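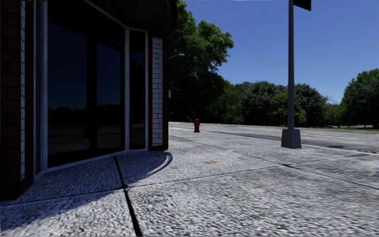
Farm Show Sound Workshop – Notebook
Entry of 19 January 2018
Entered by: Imani Doucet

Purpose of entry. To record the state of the sound equipment assigned to the acoustic stage, the repairs carried out at the bench, and the matters still open before the load-in at Bristancombe.

1. Column speakers

Both Jevgate columns were set on stands and driven with pink noise at low level for the length of the morning. The left column is sound. The right column had the same dull top end reported after the September fair. The rear panel was removed and the lead to the upper driver was found to be held by two strands. It was cut back, crimped and soldered. The two columns now match by ear and on the meter, apart from a small dip near 2000 Hz in the right one, which was present when it was new and is in the earlier notes.

The panel screws are a mixed lot. Two had been replaced with wood screws at some point. Proper machine screws of the right thread were fitted from stock. Colleagues are asked to take screws from the labeled drawer and to leave the coffee can alone.

2. Microphones

The band works close together and shares one large microphone for vocals, with separate pickup for the upright bass. The Cheema condenser was tested at the usual height and again 4 inches lower, to suit the banjo player, who stands back when he is not singing. The lower position gave more banjo than anyone will want. The usual height is to be kept and marked on the stand with white tape.

Shock mount: one elastic has gone slack. Replaced with the spare. There is no second spare, and an order has been placed.

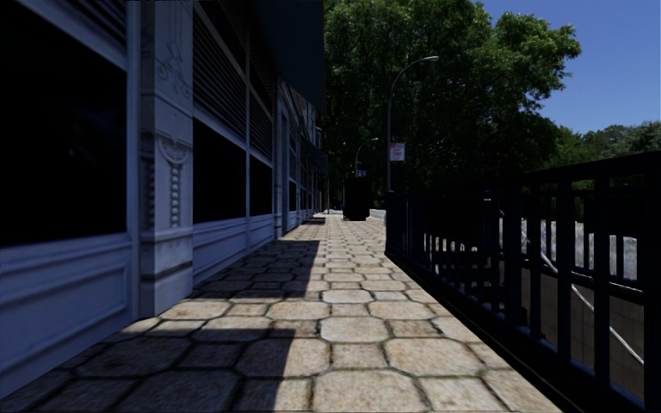
Entry last changed: 19:40, same day (I.D.)

3. Bass pickup

The Clurkomico preamp was returned with a note reading "hums sometimes." No hum could be produced on the bench with the short cable. With the long cable, and the lighting dimmer running on the same circuit, the hum was plain. Lifting the ground at the direct box removed it. The preamp itself is therefore passed as good, and the note has been kept with it.

For the stage, the following is advised: sound and lighting on separate circuits, and the bass line run along the opposite side from the dimmer pack. Bristancombe has been asked in writing whether a separate circuit can be had in the livestock hall. No reply at the time of writing. If the answer is no, the dimmer should be left off during the music and the house lights used.

4. Feedback trials

The band's stage was laid out in tape on the workshop floor, with one wedge monitor in front and slightly to the left. Level was raised until the first ring, which came just above 1000 Hz. A narrow cut there gave a useful margin. The second ring was much lower and followed the guitar top; a cut at that point made the guitar thin and was taken out again. A gentle low shelf was better.

Moving the wedge further off the axis of the microphone did more good than either cut. The position is drawn on the back of the stage plan – in pencil, as the hall floor may oblige us to move it.

It should be noted that the workshop is a dead room and the hall has a metal roof. These settings are a starting place. Last year the announcer's system was audible on our stage between numbers, and the show office has agreed that livestock announcements will be held until the end of each set where possible.

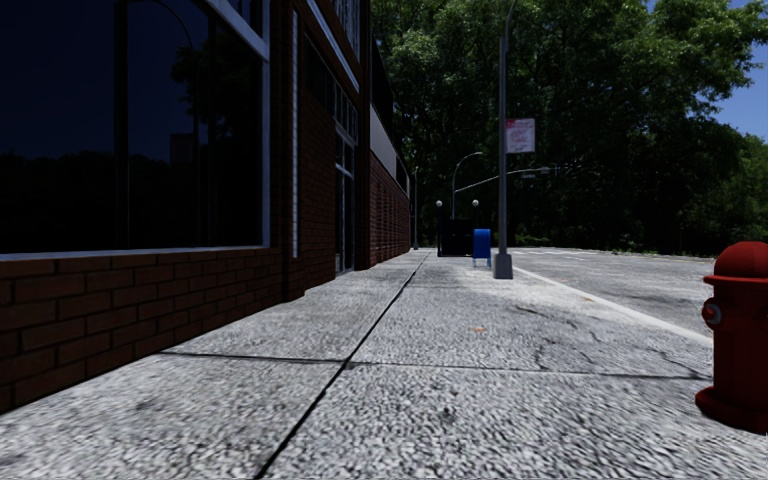
5. Open items

– Elastic for the shock mount, on order.
– Reply from Bristancombe on the circuit.
– Three long microphone cables to be tested end to end and relabeled. The old labels give the lengths wrongly.
– Straw bales: the decorators wish to stack them along the stage front. This is acceptable if the wedge is left clear. Bales are not to be placed on cable runs.
– Rubber matting for the bass player, who asked for it last year and did not receive it.

The mixer scene has been saved under the show name, and a copy is on the card in the lid of the case. Please do not save over it. Changes made in the hall should go to a new scene and be entered in this book.

Print this entry
E-mail this entry

Recent entries
Repair of the banjo contact pickup
Stage plan for the livestock hall, revised
Cable labels: agreed colors and lengths
September fair: notes after load-out
Storage of microphones in cold weather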